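Cetlow Hand Gripper Pair, Club Set

Item 569
In stock, ships in January
Sold to schools, clubs and student teams

The Cetlow Club Set is two hand-held grippers, left and right, for student groups that teach a robot by doing the task themselves first. A student holds one gripper in each hand and works at a table. The recorded motion goes to the team's computer over cable. The set was put together for the Briltinine student challenge, where teams have to move small parts in and out of a bin, and it follows the size limits in the challenge rules.
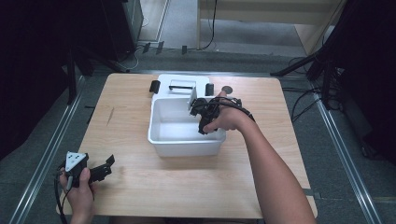
Rosângela Assunção

I run the after-school robotics class at Sedgwick, and I wrote most of the notes on this page. We use a square wooden table with a white storage bin on it, and a white stand behind the bin. Students take turns at the grippers. One student works, one watches the recording, and the rest write down what went wrong.

Plan your cables before you plan anything else. Let the cable run back along the forearm and tape it loosely at the elbow. If it pulls on the wrist, the student starts to fight it and you can see that in the data.

Start with both grippers open over the bare table. Have the student close them on nothing a few times, then go to the bin. New students squeeze too hard. It takes most of them a couple of sessions to stop.

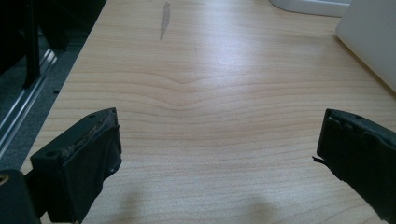
After that we move to longer runs. A run that goes badly in the middle is still saved, with a note in the log, and the class decides later whether to keep it. Our class log for the last challenge had 3516 runs in it, and we kept the bad ones in a separate folder.

Finger pads are a wear part. Check the edges before each class and change the pads when the material starts to fray or lift. Students can do this with a small screwdriver. Order spare pads with the set, as they ship from a different warehouse and can be slow.

What you get
Left gripper and right gripper
Cables for both
Marker plate
Spare finger pads, one pair
Printed class guide

Rated pad life: 1000 runs
Warranty: 2 years, pads not included
Software: works with Cadico Recorder, student license sold separately 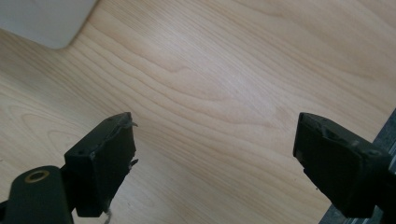 Cadico Recorder took our team a whole evening to set up, and the class guide skips the part about naming the left and right grippers. We had them swapped for our first practice. Once that was fixed it ran fine. I would buy the set again but I would like longer cables.
Posted by a verified buyer

Reply from Cetlow: The naming step has been added to the guide. Longer cables can be ordered by email, please give your item number and the name of your school or club.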